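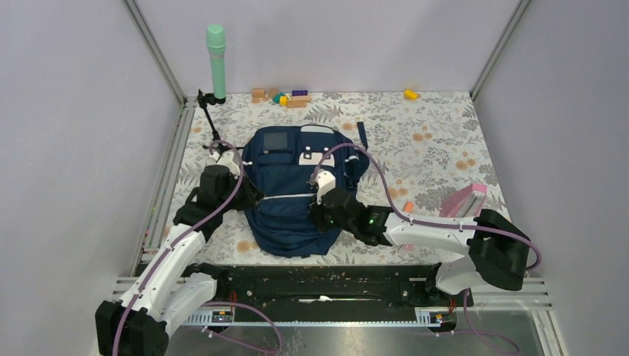 Navy backpack on the floral sheet

chiriac_rentals
18/03/2024
Hello all. I am renting the upper floor of a house in Clillolside and the owner asks 300 for the application, plus 63 for each adult. Is it normal that this money does not come back if they refuse me?

perketti
The 63 I would pay. The 300 I would not, before I have seen a lease.

zikport19
I disagree with perketti. In Clillolside the good places are gone in two days. I paid a holding fee and it was taken off my first rent.

perketti
Yours was in writing. Is this one?

chiriac_rentals
No, only by phone. He wants me to move in April.

zikport19
Then ask for a paper with the address, the amount and what happens if he says no. Without it I would also wait.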